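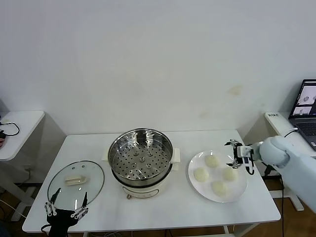

Section 4: Steaming filled and plain buns

The instructions in this section apply to the Okholm two-part electric steamer with the perforated steel basket and glass lid. For vegetables and fish, see Section 5.

4.1 Before you start

1. Stand the cooker base on a level, heat-resistant surface, with the control knob facing you. Keep the back of the base at least 18 cm from the wall.

2. Turn the knob to OFF before plugging in.

3. Fill the base with cold tap water to the lower mark. Do not fill past the upper mark. Boiling water will spit through the holes and make the buns soggy.

4. Lower the steel basket onto the base and turn it slightly until it sits flat. The basket handles should line up with those of the base.

Note: Basket part no. 302 replaces the earlier Flaltine basket. The two are not interchangeable.

4.2 Loading and steaming

5. Wipe the perforated tray with a little cooking oil, or cut squares of baking paper to fit under each bun. Do not line the whole tray.

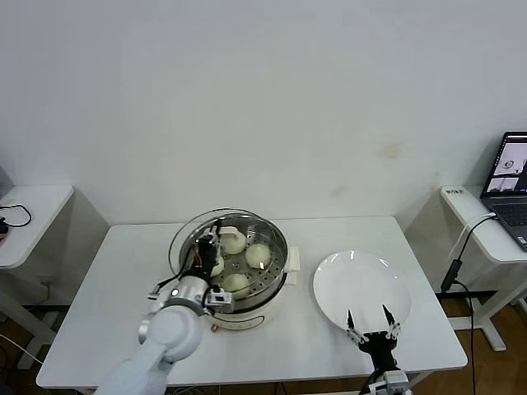 6. Buns swell as they cook and need clear space on all sides. Set them down one at a time, smooth side up. Four round buns fit on the tray, and the plate can stay to the right of the steamer for serving. Larger buns should be done in 2 batches.

7. Fit the lid and set the knob to HIGH. When steam flows steadily, turn down to MEDIUM and start timing. Chilled buns take almost twice as long as those at room temperature.

8. Switch off and wait 2 minutes before lifting the lid. A sudden drop in heat can wrinkle the skin.

CAUTION: Steam burns. Tilt the lid so that it opens away from your face and arms. Use oven mitts.

CAUTION: Do not put the hot glass lid in cold water or on a wet bench.

9. Move the buns to the plate with tongs. Check the water level before loading the next batch and top up with hot water if needed.

For lid and knob spares, contact Plindonis Service, Saturday mornings included.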